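Feltadville Shared Workshop newsletter, November

Bench notes: hand-held grippers, second revision
by Ditte Thoroddsen

The first pair of grippers went back on the bench in November with three faults. The fingers flexed at the root, the screws pulled out of the plastic, and the two fingers did not close at the same rate. All three are dealt with in the second revision, and the files are in the Mahasneh folder on the workshop drive for anyone who wants to print a set.

For members who missed the earlier item: each gripper is held in one hand and worked by a trigger. A camera sits over the fingers and records what they do. The recordings are used later to train an arm, so the hand tool and the arm need to carry the same fingers at the same spacing. We build them in pairs, one for each hand.

Fingers

The old fingers were printed flat, with the layers running across the root. Under load they opened along a layer line. The new ones are printed on their side, which puts the layers along the length of the finger. Print time goes up and there is more support to clean off. I hung weights from the tip of one until it failed, and it let go at the screw holes, well away from the root. The old part broke at the root every time.

Each finger is now held by two screws. With one screw, the finger turned slightly on its mount during a long session, and a finger that has turned two degrees ruins the recordings made after it without anyone noticing at the time. Deburr both holes before fitting. If a screw binds halfway, back it out and run the drill through again by hand.

The contact faces are left as printed, with a light pass of 120 grit across the grain. I tried stick-on rubber pads from the Pleko bin. They held thin plastic well but peeled at the edge after 300 open-and-close cycles, and a replacement pad never went back in quite the same place. Sanded faces grip a little less and stay where they are.

Inserts

Brass threaded inserts replace the self-tapping screws in the mount. Set them with the iron at the low end of its range and press slowly. Stop when the insert stands slightly proud, then push it flush with a flat piece of aluminum while the plastic is still soft. An insert that goes in crooked has to come out. Heating it a second time from the side only makes the hole oval.

We have 194 inserts left in the drawer, enough for the remaining builds with some spoiled. Please put unused ones back in the labeled tray. The loose ones at the bottom of the drawer are a different thread and look almost the same.

Linkage

The uneven closing came from the links. On the first revision the left and right links were printed in separate batches on different machines, and the pivot holes differed by a few tenths of a millimeter. Print both links together, from the same spool, on the same bed. Ream the pivot holes as a stack with a pin through both parts. After that the fingers meet on the center line to within the thickness of a sheet of paper, and I have stopped chasing it further.

There is still some play at the trigger. A stiffer return spring hides it but tires the hand. I am running the 75 mm spring from the Juvden order, cut down by two coils. The uncut spring is too weak to open the fingers fully once the pivots have collected dust.

Camera mount

Check the mount before each session with the printed card. Hold the card between the closed fingers and compare the view with the reference picture in the folder. If the edges of the card do not line up, loosen the two lower screws, correct the tilt, and tighten them alternately. Do not use thread locker on these. It attacks the plastic, and we lost one mount to cracking that way.

Lock the exposure. With a white table under the bench lights, automatic exposure shifts each time a dark finger crosses the view, and the brightness pumps up and down through the whole recording.

Practice runs

Anyone recording with a new pair should do 50 practice grasps first and throw them away. The first ones are always too fast. Approach with the fingers fully open, pause, close, pause again, then lift. When two grippers are in use, keep one still while the other moves unless the task calls for both. Two hands moving at once with no purpose gives data that is hard to sort afterward.

Known problems

The trigger guard catches on a sleeve. The cable exits on the wrong side for left-handed use, and the left body needs its own part instead of a mirrored copy. The lower cover is a tight fit over the wiring, and the wires should be taped flat before it goes on. I have drawn a deeper cover but have not printed it.

The second printer is reserved for gripper parts in the evenings until the current batch is done. Prints already in the queue keep their place. Corrections to the drawings go in the notebook beside the electronics bench, with the part number and the revision written next to them.
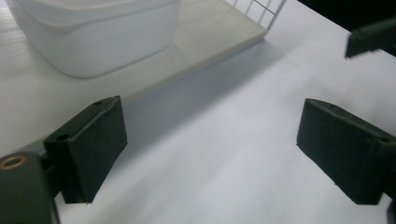 Can the new fingers be fitted to a first-revision body?

Only if the mount is changed as well. The old mount has a single screw position and no inserts, so print the new mount and the matching pair of links, and keep the old body, trigger and cover.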